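Tonholm Percale Sheet Set
Printed cotton percale, made for Custex Bedding
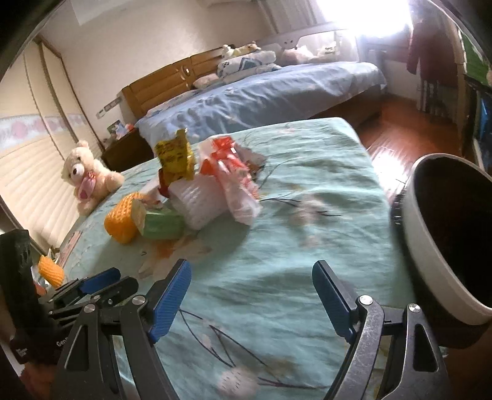
We get more mail about the Tonholm than about anything else we carry, and most of it comes from people who have just slept on percale for the first time. They want to know why their bed suddenly feels like a good hotel, or like their grandmother's guest room. It's the weave! Percale is the plainest weave there is, one thread over and one thread under, all the way across the cloth. It lets air through, it has a dry, crisp hand, and it makes a tiny bit of noise when you turn over (some of us love that, a few people don't, more on that further down).

The Tonholm has been in the range longer than I've been writing these pages. Jiahui Duan, who picks our fabrics, changed the mill two seasons ago and I'll admit I was nervous. I had a set of the old cloth at home that I thought was perfect. The new cloth is a touch heavier and softens sooner, and I've since moved the old set to the spare bed.

What's in the set

One fitted sheet, one flat sheet and pillowcases to match. Twin and Twin XL sets come with one pillowcase, all the others come with two. Extra pillowcases are sold singly in standard and king.

Sizes: Twin, Twin XL, Full, Queen, King, California King
Fiber: 100% cotton, long staple
Weave: percale, one over one under
Finish: washed once at the mill, no wrinkle-free treatment
Pillowcase closure: envelope flap, inside
Elastic: all the way around the fitted sheet
Care: machine wash warm, tumble dry low

The cloth

Thread count comes up in nearly every question, so let's get into it. You won't find a huge number on our label. Percale can only hold so many threads before it stops being airy, and the sky-high counts you see on some packages are usually reached by twisting several thin yarns together and counting every one. We use a single yarn. It's spun from longer cotton fibers, which means fewer loose ends poking out of the surface, and that is where most pilling starts.

Long staple cotton costs more and takes dye a little differently. Colors come out clear but never shiny. If you're coming from sateen, the first thing you'll notice is the lack of gloss. The second thing, on a warm night, is that you're not kicking the covers off.

A word about wrinkles: this sheet has them. There's no resin finish on it, so it comes out of the dryer looking like cotton. You can shake it out and put it on the bed while it's still slightly damp and most of the creases will pull flat by bedtime. You can iron it, and it irons beautifully, and there are people in our office who iron only the top twelve inches of the flat sheet, the part that folds over. I'm one of them.

The prints

Prints are where the Tonholm gets fun. All of the patterns are drawn in our studio in Zikville and printed after the cloth is woven, with reactive dyes that bond to the cotton. You shouldn't be able to feel the design when you run your hand over it. If a printed sheet feels slightly rubbery in the patterned areas, that's pigment sitting on the surface, and it tends to crack and fade along the folds. Reactive dye takes longer and needs a lot of rinsing at the mill, and we think it's worth every bit of that trouble.

We like large patterns on a bed. A small repeat that looks charming on a swatch can get busy across a king, and a big loose flower with plenty of ground around it stays restful. The pale grounds also forgive a lot. They go with white walls, with wood, with the quilt somebody made you, with whatever blanket the dog has claimed.

Because the fabric is cut from a continuous print, the pattern won't land in the same place on every sheet. Your two pillowcases will be cousins more than twins. We've been asked to match them up, and we tried it for a while, but the wasted cloth was awful to look at.

The solids are dyed to go with the prints, so you can mix them. My favorite bed is a printed fitted sheet with a plain flat sheet on top and one of each for the pillows. Try it! It looks like you thought hard about it.

Fit

The fitted sheet has elastic all the way around the hem, corners and sides both. It has deep pockets and will take a tall mattress with a topper. On a very thin mattress, like a sofa bed or a daybed, you'll have extra cloth to tuck under, and it's better to order our shallow pocket version, which is listed separately under Guest and Sofa Beds.

There's a small woven tag sewn into the foot end of every fitted sheet, on the inside. Find the tag, put it at the bottom right corner of the bed, and you've got it the correct way around on the first try. This came from a customer who wrote us a very funny letter about wrestling with a queen sheet in the dark, and I'm sorry we didn't think of it sooner.

Expect a little shrinkage in the first few washes. We cut the sheets large to allow for it, so a new set may feel roomy for the first week or two. Please don't size down.

Washing and drying

Wash the set once before you use it. Keep it separate from towels, now and always, because terry loops rub against smooth cotton and rough it up, and towels shed lint that clings to everything.

Warm water is fine for every color. Use less detergent than the cap suggests. Skip the fabric softener completely – it coats the fibers, and a coated percale sheet loses the crispness you bought it for. If the cloth ever starts feeling flat or a bit waxy, run it through with half a cup of white vinegar and no soap.

Dry on low and take the sheets out promptly. A full set likes to roll itself into a ball in the dryer, with the pillowcases hiding somewhere in the corners of the fitted sheet, so stop the machine halfway through and shake everything loose. Line drying is wonderful if you have the space. Hang printed sheets with the pattern facing in on bright days.

For spots, plain bar soap and cool water will get you a long way. No chlorine bleach on the prints, please. Oxygen bleach is safe if you follow the package. Face creams and acne treatments that contain peroxide will lighten any dyed cotton, ours included, and there's no putting the color back. Keep a white pillowcase around for those nights.

Percale or sateen?

We sell both, and I own both, so I can be fair. Our sateen is called Saxena, and it's woven with more thread floating on the surface, so it feels smoother and drapes more closely around you. It's warmer. It has a soft sheen and shows fewer wrinkles. If you're always cold, or you really dislike that crisp rustle I mentioned at the top, get the Saxena and be happy.

If you sleep warm, share a bed with someone who does, or just like the feeling of a freshly made bed with a bit of snap in it, the Tonholm is the one. Plenty of people switch with the seasons. I usually change mine over in March, and I look forward to it far more than a grown person should.

Not sure yet? Order swatches. They come as a set of three and they're big enough to wash, which you should do, because new cloth and washed cloth are very different things to the touch.

Questions we hear a lot

Does it get softer? Yes, and you'll notice it early. The biggest change comes in the first handful of washes, and after that it keeps going slowly for years. The crispness stays.

Will it fit an adjustable bed? It will. For a split king, order two Twin XL fitted sheets and one king flat. We don't bundle these as a set yet, but we're working on it.

Can I buy just the fitted sheet? Yes, in every size and color. Fitted sheets wear out faster than flat ones because they take all the rubbing, so it makes sense to replace one without buying the whole lot. Prints do get retired eventually, so if you're in love with one, consider a spare.

Is there a duvet cover? There is, in the same cloth, with corner ties and buttons at the foot. Not every print is made up as a duvet cover, so check the color list on that page.

Can I use the flat sheet for sewing? People do! We've seen curtains, pajama pants, a picnic cloth and one very splendid summer dress. Wash it before cutting.

Returns and repairs

You can send a set back after you've slept on it and washed it. Sheets are impossible to judge through a plastic bag. Returned sets that are still in good shape are laundered and passed on to shelters near the studio, and worn ones go to a textile recycler.

If a seam opens or the elastic gives out, write to us with your order number before you throw anything away. Our sewing room can replace the elastic on a fitted sheet, and a repaired Tonholm usually has plenty of good years left in it.

Related: Tonholm Duvet Cover, Tonholm Pillowcases, Saxena Sateen Sheet Set, Shallow Pocket Fitted Sheet, Swatch Set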